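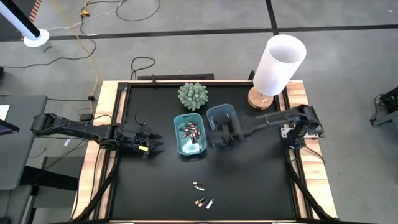 Vignesh Kotian reckons we should stop pooling the AAs at all and keep every cell in the tray of the tester it came out of. I see the point, but the Jetcombe testers go through them too fast and we end up with three half-used sets on three benches.

Sunday, after lunch. Sorting the AA drawer.

Rule for now: teal basket is cells that still need a reading. Blue one is for cells that have had a reading and passed. Anything with crust on the end goes straight in the recycling tub by the door, no reading needed. Wipe the terminals with a dry tissue first, otherwise the Stirketti meter gives silly numbers.
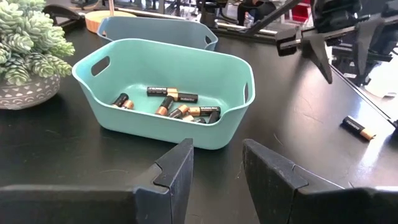

The Duracells get done as their own lot so the readings can be compared. Test with the 4 ohm load on, 20 seconds each, write down the lowest figure. Below 1.2 V they go to the wall clocks and the doorbell. Don't put those back in the drawer, Adalberto.

Solomiia asked whether the rechargeables follow the same rule. They don't. Those are the 2740 mAh ones from Prulteo, they live in the grey cabinet with the charger and never go in either basket. Oksana is relabelling that shelf.

Still to do: find the lid for the blue bin, order more tape for the ends before the recycling run, ask Valentyna if the Lysenko torches take AA or C.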